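**Planner update: two arms, one rack**

The January release of the Tarawneh planner went to all cells on Mon 8 January. The main change is in how the two arms share space. Until now each arm planned its own path and a supervisor stopped whichever one came second into a shared zone. That was safe but slow, and on the countertop cell, where most of the work happens in the middle, one arm spent a lot of its time waiting.

The new version plans both arms as one system and checks for collisions along the whole path – links, wrists and camera mounts included. Clearance between the grippers is now a setting, with a default of 30 mm. Pao-chu Kan rewrote the distance check so that it runs inside the control loop.

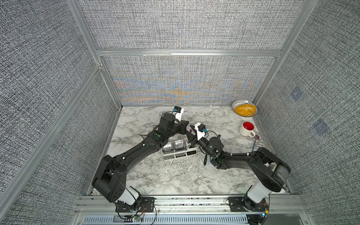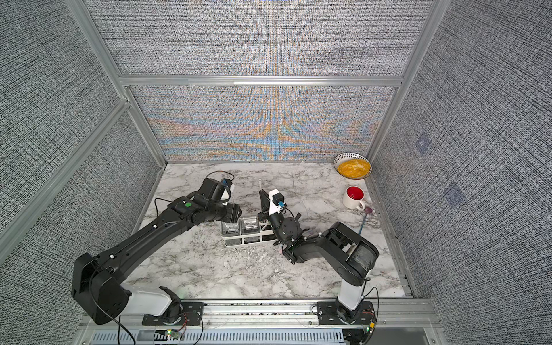

*Countertop cell, both grippers close together over the white rack. Bowl and mug at the back right.*

We replayed 1497 logged two-arm motions through the old and new planners. In 1017 of them the new one found a shorter path with no stop. Most of the rest came out the same. A few got longer, mainly where one arm has to back out before the other can come in, and we are looking at those.

Perception has a smaller change. The wrist camera views are now merged before the grasp step, and each object gets a single pose. Clear glass is still the weak spot. Depth readings drop out on it, so for now the grasp step falls back to the outline in the color view.

If you keep your own config files, three fields have new names. The Dodell tool will convert them, but it does not touch comments, so check those by hand. Old logs still open in Ostar. Support for the old supervisor ends in March.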